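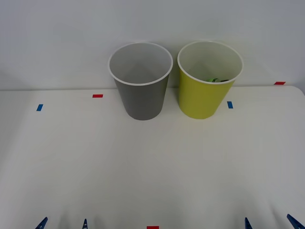 My sister thinks I should give up takeaway tea altogether and buy a proper flask, and she has been saying so since October. She may be right, but I've come round to the long walk along the old railway line from Kerr, and the walk for me has always had a cup of tea at each end of it.

If you don't know the line, it runs for 11 miles, flat nearly all the way, with hawthorn on both sides and the odd bridge where you have to duck the drips. I used to drive past it on my way to work and never gave it a thought. Then my knees started grumbling about hills, and flat began to sound rather lovely. So off I went one grey morning in the wrong shoes, and I've been going back ever since.

I do it in stages - four miles is plenty for me before I want a sit down. The best bench is just past Drekov, facing the water meadows, and if you get there before 11 you'll usually have it to yourself (apart from a very bold robin, who expects crumbs and lets you know it). After that the path goes into the trees and gets muddy, so do take the upper track if it's been raining.
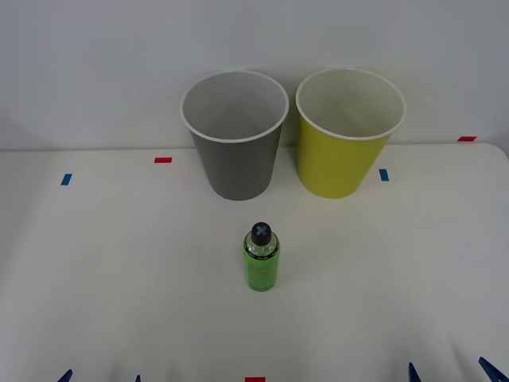 One reader wrote in after my last post to say that the upper track is all very well but the gate at the far end sticks, and could I please warn people with pushchairs. Consider yourselves warned! I did get through it last week with a good shove of the hip, but I wouldn't fancy it with a little one in tow.

The bus home is the number 22, which stops opposite the chapel. It's meant to come at 18 minutes past the hour and I've known it be early, so don't dawdle over your cake as I did. I had a long wait, and a nice chat with a lady about her runner beans - there are worse ways to spend an afternoon.

Recent posts
Blackberries by the canal
Getting lost near Girnix
A wet weekend in Memum
Which socks, and why I've changed my mind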